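2020-08-07

Basement humidity, morning reading: higher than I would like. The dehumidifier bucket was full again and the unit had shut itself off sometime in the night. I emptied it, wiped the float, and restarted it. The hose to the floor drain would solve this, but the drain is on the far side of the furnace and the hose I have is too short. Added hose to the list.

Most of the day went to the house records. I have been putting off the scanning since January, when the shelf bracket failed and the binders ended up on the floor in the wrong order. The plan is unchanged: one folder per year, one file per document, date first in the file name. Utility bills at low resolution, deeds and survey drawings at 400 dpi. Finished 169 pages before lunch. The feeder misfed on the thermal receipts, which curl, so I flattened those under the dictionary and ran them one at a time on the glass.

The survey for the Hananville lot is larger than the scanner bed. I scanned it in two passes with an overlap and joined them. The join is off by a line width at the north boundary. Acceptable for reference – the paper copy stays in the tube.

Machine notes. The old tower still handles character recognition, but it is slow, and a batch left running at noon had not finished when I came back from the garden. Memory is not the limit. Disk is not the limit either, going by the activity monitor. It spends its time on one step, straightening the pages, and that step uses the processor and little else. I read through the Modovora manual again. Straightening can be turned off per batch, and for anything that went through the feeder cleanly I will turn it off from now on. I kept it on for the receipts.

I also read up on processor seating, in case I end up changing the one in the tower. The order of work is simple enough: lever, frame, lift straight up, and do not touch the contacts.

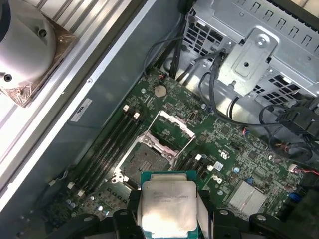
Afternoon

Walked to the post office with the Bilum return. Postage was more than the part cost. They want the original packing slip inside the box, and I had already taped it shut, so I slit the tape and did it again at the counter.

Back by three. Looked over the tomatoes. Two plants on the fence side have yellow lower leaves, and I took the worst of them off. Soil is dry to the second knuckle. Watered at the base, one can per plant, and moved the soaker hose closer to the stems. The beans are fine. The cucumbers are past fine and I will have to give some away.

Second scanning session was shorter. Did the insurance file, which has a lot of duplicates. Rule for duplicates: keep the signed one, and if neither is signed keep the later one. The running total for the project is 969 pages. Three binders left, one of them mostly appliance manuals, which I may not scan at all.

Made the Demissie coffee at four, coarser grind than last time. Less bitter, but thin. Next time the same grind and a longer steep – five minutes, not four.

Evening

Backup to the external drive ran without errors. Opened ten files at random and all of them displayed. One had its pages in reverse order, from the feeder setting, and I fixed it.

Dehumidifier bucket half full at nine. Emptied it anyway.

For tomorrow: hose, painter's tape, labels for the binder spines, call about the gutter.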